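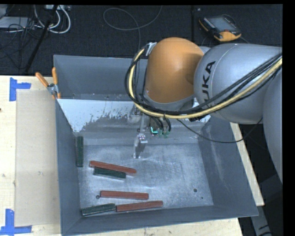 Chapter 6
How Full Is Full?

What you'll need from earlier chapters: volume of a rectangular block (Chapter 2), converting between millimetres, centimetres and litres (Chapter 3), reading a packing slip (Chapter 5).

New words in this chapter: bulk volume, solid volume, voids, fill fraction, taper, settling.

My first paid job was in the back store at Kalinowski, a hardware wholesaler with a very long shed and a very short lunch break. I was put on loose goods. Loose goods meant anything that arrived in a sack or a carton and had to be tipped into a bin: door wedges, spacer blocks, offcuts, brackets, all of it. On my second morning the storeman asked me how many more spacer blocks would fit in a particular bin, and I did what I'd been taught at school. I measured the bin, worked out its volume, worked out the volume of a block, divided one by the other and wrote the answer on a bit of cardboard. I was pretty pleased with myself. Then we tipped the carton in and had blocks all over the concrete.

I'd made two mistakes, and most of this chapter comes out of them. The first was treating the bin as a plain box when its sides sloped. The second was forgetting about the air.

Let's take the air first, as it's the one that catches everybody.

Blocks in a heap

Picture a deep metal bin with a handful of rectangular blocks on the floor of it, green ones and longer reddish-brown ones. Left to themselves they land any old how. One lies square to the wall, the next one slopes across the floor, another lies end to end with its neighbour and leaves awkward gaps around them. Every one of those awkward little gaps is a void. You can't sell it and you can't put a block in it, but it takes up room in the bin all the same.

The space taken up by the blocks themselves is the solid volume. The space taken up by the whole heap, gaps and all, is the bulk volume. If you divide the solid volume by the bulk volume you get the fill fraction, and it's always a number between zero and one. A perfect stack of identical blocks, brick against brick with no daylight showing, would get very close to one. A heap never will.

Suppose your block has a solid volume of 250 cubic centimetres. A litre is 1000 cubic centimetres, so on paper you get four blocks to the litre. Now suppose the bin holds 18 litres when filled level with the top. Four times 18 is 72, and 72 is what I'd have written on my bit of cardboard. With a fill fraction of 0.5, though, only nine of those litres are block and the rest is gaps. That brings you down to 36. Half my order on the floor, in other words!

Mixed sizes make it more interesting again. If you've got short blocks and long blocks in together, the short ones can sometimes drop into the spaces the long ones leave behind. Sometimes they don't, and a long block wedges itself across the bin like a gate and holds a big pocket of nothing beneath it. You'll be testing both in Section 6.3 and I'd like you to make a guess now, in pencil, before you've read any of the theory. Short only, long only, or mixed: which heap packs tightest? Keep the guess. I was wrong the first time I tried it, and I'd been tipping cartons for a year by then.

Sides that slope

Now for my other mistake. Plenty of bins are wider at the top than at the bottom. The slope is called the taper, and there are good reasons for it. Empty bins with a taper can be stacked inside each other, and loose items tend to slide down towards the floor where you can get at them. It does mean that "length times width times height" needs a bit of thought – whose length, and whose width? Measure at the rim and your answer comes out too big. Measure at the floor and it comes out too small.

I'd measured at the rim, of course. It was the easiest bit to reach with a tape.

In Section 6.2 we'll look at three ways around this. One is to average the floor area and the rim area and multiply by the height, which is quick and good enough for a gentle slope. One is the proper formula for a tapered shape, and it looks worse than it is. The last is to fill the thing with water and measure the water, and if your bin doesn't leak I'm very fond of that one. (Do it outside. Ask me how I know.)

There's a catch with the sloping wall that has nothing to do with formulas. Blocks like to lie flat, and they can't lie flat against a surface that leans away from them. So you lose a wedge of space all the way around the edge, and the smaller the bin is compared with the block, the more that wedge matters. A shed-sized hopper hardly notices. A bin you can lift onto a table notices a lot.

Settling

Have you ever opened a box of cereal and found it two-thirds full? Same business. Give a heap a shake and the pieces shuffle into some of the voids, the level drops and the fill fraction goes up. Nothing's been taken out. Hauke Lenz, who taught me most of what's in this chapter when we were both at Trusik, used to give every bin exactly two knocks with the heel of his hand before he'd read the level, and he'd get quite cross if you gave it three. He had a point. If you're going to compare one bin with another you have to treat them the same way each time, or you're measuring your own enthusiasm.

The Prarkuvero tables at the back of this book were all made using the two-knock method. If your results come out a touch higher than mine, check how hard you're knocking before you check your arithmetic.

Before you start Section 6.1

Find a container with sloping sides. A storage tub, a wastepaper bin or a deep roasting dish will all do nicely. Find a bag of something blocky as well: wooden building blocks are perfect, dominoes are good, and sugar cubes are fine if you can keep your hands off them. You'll also need a ruler, a measuring jug and a notebook.

Measure one block and write down its solid volume. Then tip the lot in, give it two knocks and mark the level with a bit of masking tape. Don't arrange anything, however much you want to. We'll do the arranging in Section 6.4, where there's a long worked example based on the old Deseo parcel trays, and you can be as fussy as you like.

6.1 Measuring a single block

Start with the longest edge.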